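Fleece and throws – notes from our laundry shelf at Kundstead, updated again in January. Short version, more when I get a minute.

**Washing**

- Cold or 30, gentle cycle. Never with towels, you'll be picking lint till Tuesday.
- Half the usual powder. Liquid is better.
- No fabric softener. Coats the fibres, goes flat and a bit greasy.
- Zips done up on anything else in the load.
- Pet hair – ten minutes in the dryer on no heat BEFORE the wash, then empty the filter. Works a treat.
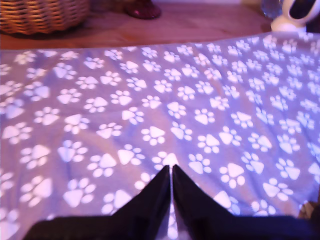 *Paw print fleece, spread out on the table.*

**Drying**

Line if you can, in the shade. Purples and reds fade quick out the back here in Bomen. Shake hard first. If its raining, a rack near a window, turn once. Don't iron it. Ever. Fleece is polyester mostly and it melts, ask me how I know.

**Pilling**

Fabric shaver, light hand, blanket flat on something hard. A dry kitchen sponge does the small bits. The Plundora shaver was $23 and has lasted better than the dear one.

**Spills**

Blot, dont rub. Cold water from the back of the fabric. Tea and coffee – dish soap, a drop, then rinse. Berry or cordial – white vinegar, 200 mL in a small bucket of cold water, soak 70 minutes, wash as normal. Check the stain before it goes anywhere near heat, otherwise it's set for good.

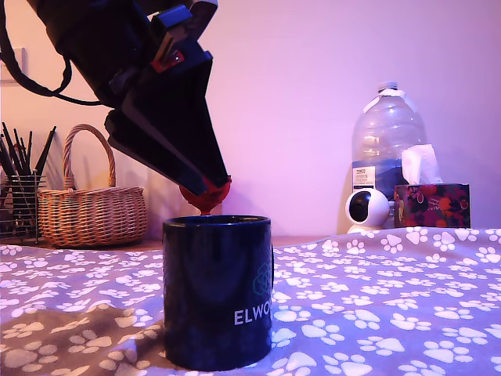 *Dark blue mug on the paw print cover.*

Candle wax: freezer, crack it off, soap the rest.

**Storing**

Roll, don't fold. Cotton bag or an old pillowcase, no plastic. The 64 litre tub from Geraghty takes four throws if you leave the lid off a day frist to air it. Cedar blocks are fine, mothballs stink forever.

Wool throws are a diffrent story, will do a separate page.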